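Laundry room project, progress report to the Kumarasinghe fund
28 Mar 2010
From: Vasanthi Jayawardena

Hello again, and thank you for being patient with me! I promised Selvaraj I'd get this to you before the end of the month and I'm just squeaking in.

The big item since my last letter is the small-item drying at Trelness House. You'll remember we were losing socks at an alarming rate (121 singles in the lost box when Sepehr went through it, and that was after the spring clear-out). We've moved the socks off the big racks and onto clip hangers, the plastic kind with the little metal clips dangling underneath.
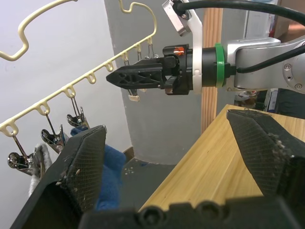
We bought 10 to start with, out of the 950 you gave us for equipment, and I'm very glad we didn't go for the fold-up racks Habibur had his eye on. Those take up so much floor! The hangers just need something to hook onto, so the room stays walkable, even for someone with a full basket in each arm.

Kavinda has been writing the instructions for residents. His first version ran to two pages, bless him, and we've got it down to a card: clip socks by the cuff, keep pairs side by side, leave your name tag on the hook. The side by side part is the one people forget. I forget it too.

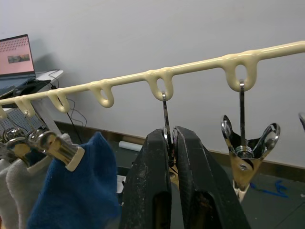
A few grumbles to pass along. The clips can tangle if you toss a hanger in the cupboard, and it takes ages to pick them apart, so we're asking people to hang them back up when they're done. Some of our older residents find the springs stiff. Sepehr wants to try a softer peg for them, and I've told him to bring me a price.

Still to do before May: a second rail by the window, and a proper shelf for the lost box (smaller now, I hope). The Pirneo building wants to borrow our card and maybe start the same thing over there, which made my week.

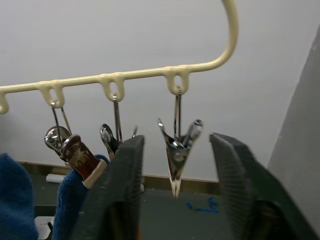

Clips hanging from the loops of a cream plastic hanger.

Receipts are with Selvaraj, all except 3 that I'm still chasing. I'll send those on with the next letter.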